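Projects > Tomoana > Methods > Two-point garment pickup

Two-point garment pickup
By Floor Kramer, last edited in April

Two-point garment pickup is a way of teaching a robot to get a shirt out of a heap and into a known shape, using demonstrations recorded with hand-held grippers. Developed at the Jistmont lab as part of the Tomoana project. Also called regrasp unfolding in the older notes, and "the tent" by pretty much everyone in the lab. Covers T-shirts, towels, pillowcases. Does not cover trousers (see Limits).

Background

Cloth is hard for robots. It has no fixed shape, it hides its own corners, and a grasp that works once may not work the next time the same shirt is dropped. Earlier work in Tomoana used one arm and a search for the hem. Slow — and the hem was often underneath. The Pornine dataset, collected the year before, had two arms but only flat starts, so policies trained on it did poorly on anything crumpled.

The two-point method drops the search. Grab anything, hold it up, look again, take the second grasp where the cloth now shows an edge.

Procedure

A person holds one gripper in each hand and works at a table. Cameras on the grippers record the close view, a head camera takes the wide one. The policy gets all the views plus gripper width and pose.

1. First grasp. Either hand, any fold that sticks up. No aiming for a corner at this stage.

2. Lift and second grasp. One side goes up so that the cloth hangs in a slope, the other gripper closes on a lower fold. Depending on the garment the order of hands is swapped, the policy has to cope with both.
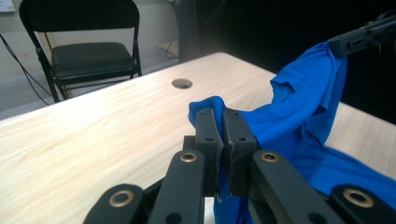
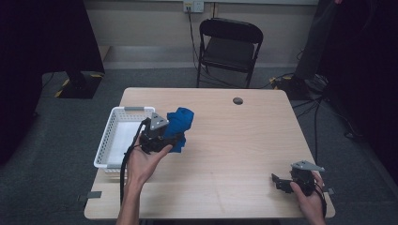
3. Spread. Hands move apart until the cloth between them stops sagging. Operators are told to stop early, overpulling drags the fabric out of the jaws.

4. Regrasp. If neither grasp is on a seam or hem, one hand lets go and tries again closer to an edge. Two regrasps allowed, after that the episode is logged as failed and kept.

5. Lay down. Lower edge touches first, then both hands travel forward and release.

Data and training

The first release has 341 demonstrations. Episodes are cut at each grasp and each release, so one recording can give several training pieces. Failed episodes are kept in but tagged, which matters more than expected: with them removed the policy hardly ever tried a regrasp, it just kept pulling on a bad fold.

The policy predicts short chunks of motion, 10 steps at a time, then looks again. Longer chunks gave smoother motion but missed slips. Training is the same recipe as in Pornine, only the data loader and the augmentaion changed.

Results

On shirts left out of training the policy reached a laid-down state in 69 percent of trials. Towels did better, pillowcases worse (the opening catches a finger pad and both layers come up or only one does, no pattern found). Most failures happen in the second grasp, where the gripper closes on a double layer and the spread goes nowhere.

A repeat at the Jallthorpe site, different table and lighting, same grippers, gave a lower rate on dark cloth and no real change on bright cloth. Dark cloth against a dark gripper is a known weak spot in the close view.

Limits

Trousers tangle at the legs and the spread step has no meaning there. Thin synthetic fabric slides out. Operator habits also leak into the data, for instance left-handed operators almost always lift with the left, so the lifting hand should be balanced acros the set. Not done in the first release.

Timing is another. A human demonstrator rushes the spread and the arms can't follow at that speed, so playback is slowed down, and cloth moved slowly doesn't swing the same way.

See also

Hem search (single arm)
Pornine dataset
Bimanual regrasping
Finger pad wear

Contact the Tomoana editors | Copyright Jistmont | Back to top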